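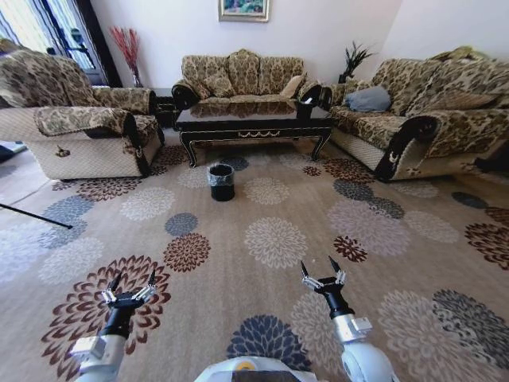
Ticket 2711: Living room radiator cold at the bottom, bedroom fine

Opened by: Lilla Somogyi
Property: Ikgate, second floor
Assigned to: Géza Antal
Opened: 2021-09-30
Status: Closed

Problem as reported

Heating was turned on for the first time this season. The living room radiator gets hot along the top and stays cold along the bottom third. The bedroom and bathroom radiators heat evenly. The thermostat is set to 70 and the living room stops at 64. Tenant bled the radiator herself before calling. A little air came out, then water. No change.

Large patterned rug in the living room, tan with flowers, belongs to the tenant. Tenant asks that it be kept clean.

Entry 1 (G. Antal)

Checked boiler pressure, normal. Pump is running. Supply pipe to the living room radiator is hot and the return is barely warm. Bled again, no air. Cold at the bottom with no air at the top points to sludge or a mostly closed return valve. Took the cap off the return valve and counted turns to closed. It was open 2 turns, same as the bedroom. Left it there.

Entry 2 (G. Antal)

Closed the other radiators to push all the flow through this one. Ran it for an hour. Bottom got slightly warmer on the valve side only. Opened the others again. The valve head was swapped with the one from the bedroom as a test. Bedroom still heats, living room still doesn't, so the head is good. Put both back.

Entry 3 (G. Antal)

Asked Rozália in the office for the service history. The system was drained in August for the bathroom pipe repair and refilled. No inhibitor is noted on that job sheet. Refilling may have stirred up old sludge, and this radiator is the lowest point on the loop. Requested approval to remove and flush.

Entry 4 (G. Antal)

Approved. Plastic sheet and towels down first. Closed both valves, drained into a tray, took the radiator off the wall and carried it down to the yard. Flushed with a hose from both ends. Black water for the first few minutes, then brown, then clear. Refitted with new washers, filled, bled, added inhibitor. Pressure needed topping up once.

Result

Hot top to bottom within 20 minutes. Tenant called the next day and reported 70 in the living room. No leaks at either valve. Closing.

Note for the office: please add inhibitor to the checklist for any job that drains the system.

Comments

Ferenc Lengyel
Same thing in my building after a drain. Did you check the other radiators on that floor while you were there?

Géza Antal
Felt all of them by hand. Even heat, left them alone.

Erzsébet Pap
What size washers? Ours are an odd size and the hardware store never has them.

Géza Antal
Half inch. Take an old one with you to compare.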